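Rerklow Bench Guide, Section 4: Opening the Tower and Getting at the Cards

Read the section through once before touching a screw. Everyone skips this line, and Sunil Paul keeps a jar of the screws that resulted.

4.1 Lay the case down
1. Shut down, pull the power cord, and hold the power button in for 4 seconds.
2. Lay the tower on its side and take off the side panel. The motherboard should face up. If you are looking at bare steel, turn the case over and think about your day.
3. Put the parts tray to the left of the case. 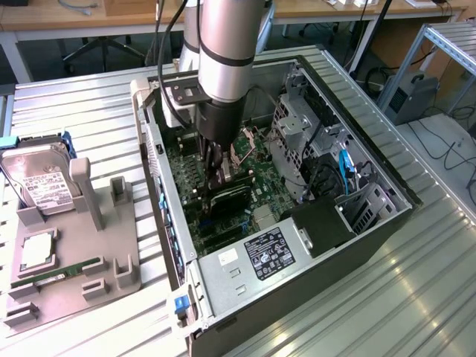
Fig. 4-1. Tower on its side, parts tray at left with hard drive, CPU and RAM module.

4.2 Use the tray
4. Put each part in its own place as it comes out. The drive stays in its blue caddy. The RAM module goes in the long groove, and the CPU goes in the square recess.

CAUTION: Hold cards and memory by the edges. Your fingertips have nothing to offer a row of contacts.

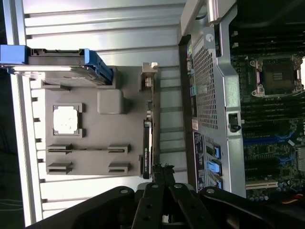 Parts go missing in the minute between taking them out and deciding where they live, so decide first. Do the same with anything you unclip inside the case. Look before you pull, too: the bright blue handle has a hooked end that wraps down over the dark gray piece beneath it, and yanking at the middle of a thing like that is how Sena Abugri came to write our damage form.

NOTE: A stuck part is usually still fastened. Find out where.

4.3 Check the rail
5. Before lifting a card, look along the black rail with the light blue tabs.

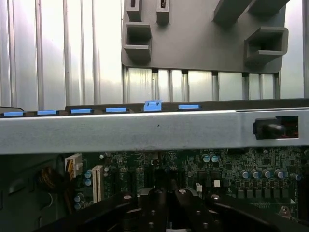 Dendov Hardware Repair Team, Uvcombe Workshop

One tab near the center stands up taller than its neighbors. Compare yours, and write down which tabs are up before you move any of them.

6. Keep tools clear of the red wires behind the opening at the right end of the metal crossbar.
7. Lift the card straight up. Do not rock it.

If the card will not move, stop and go to Section 5. Questions go to Flor Taipe, who has heard yours before.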